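Chapter 3
Marking, Fixing, and Recording the Work Area

Chapter 2 dealt with the people who enter a robot cell. We now turn to the surface the robot works on. Most small cells are laid out once, in a hurry, and then changed a little at a time by whoever is on shift. After a few months the layout drawing no longer matches the table, and any test result from that table is hard to compare with an older one.

By the end of this chapter you should be able to mark the border of a work area, fix a work surface so that it can be removed and put back in the same place, and write a layout record that another person can follow without calling you.

The terms used here are the ones in the Hlongwane shop rules, which are reprinted in Appendix B. A work surface is whatever the parts rest on. A reference mark is any tag or point that the control software uses to find its position. A test part is an object used only for trials and never shipped. 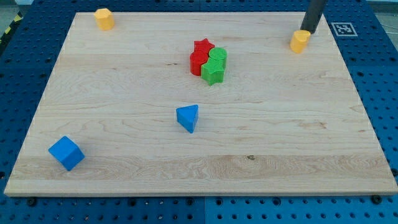

Three people at the Endeck training shop wrote the first version of those rules: Zanele Le Roux, Xolani Maluleke, and Lerato Sibiya. Their starting point was a grasping trial that gave good results in December and poor ones two months later with the same program. Maluleke went through the service log and found that the work surface had been taken off for cleaning and put back by eye. It was 2 mm out of place. The entry, number 3902, said only "board cleaned."

The rules that followed are short. A work surface is bolted down, never clamped or taped. A reference mark is checked every time a bolt is loosened. Test parts are listed by shape, color, and surface finish, because a smooth block and a textured block of the same size do not behave the same way in a gripper. Start positions are written down before the trial begins.

Le Roux wanted a fourth rule on lighting. It was left out of the first version and is covered in Section 3.4.

3.1 The border

A border tells people where the robot's space begins. It does not stop anyone from crossing it, and it must not be counted as a guard in the risk assessment.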